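Ticket 2666 - Gripper swap, Ereck vs Longo fingers, sweep-and-bin task
Status: open
Opened by: Amirhossein Safavi
Site: Tultivmont bench

Problem as reported

Since we moved to the Longo short fingers, the arm stalls at the bin. The Orkevmont rep says the short fingers are a straight replacement for the Ereck pair and no settings need to change. I have my doubts. The old pair had its own faults, but stalling at the bin wasn't one of them.

Setup

Same arm, same controller, same speed cap (60 per cent) for both. Dustpan and brush, sponge bits and crumbly chunks on brown paper, a lined bin at each side. Controller firmware was last updated in May and hasn't been touched.

Log

21 February 2018. Ran the Ereck fingers first, 100 cycles, to get a baseline. No stalls. Four dropped pieces, all the crumbly sort.

Swapped to Longo. Stopped at cycle 46 with a force limit fault. Reset, ran again, same fault sooner. Rep's answer by email was to raise the force limit. I'm not doing that until somebody can tell me what it's pushing on.

Checked finger calibration. Open and closed positions both read fine, so it isn't that, whatever the forum says.

Swapped the controller for the spare. Same fault. Swapped back.

Checked the tool offset. The controller still has the Ereck length in it. Shorter fingers with the old offset ought to stop high, so on paper this makes the fault less likely. Corrected it anyway. Fault came back.

Current thinking

The gripper body is a boxy block and the short fingers don't hold it far enough away from anything. Near the right-hand bin the fingers are up against the top edge of the bag, and the cables hang down over it as well. My bet is body or cable contact, but I haven't proven it.

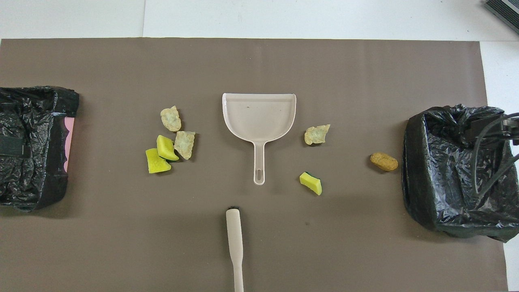

Next steps

1. Tie the cables back along the wrist and rerun.
2. If it still faults, rerun with the bag folded lower.
3. Ask Orkevmont for the real clearance drawing - the brochure one has no cables on it.
4. Leave the force limit alone.

Ereck fingers stay in the drawer by the bench, please don't send them back yet.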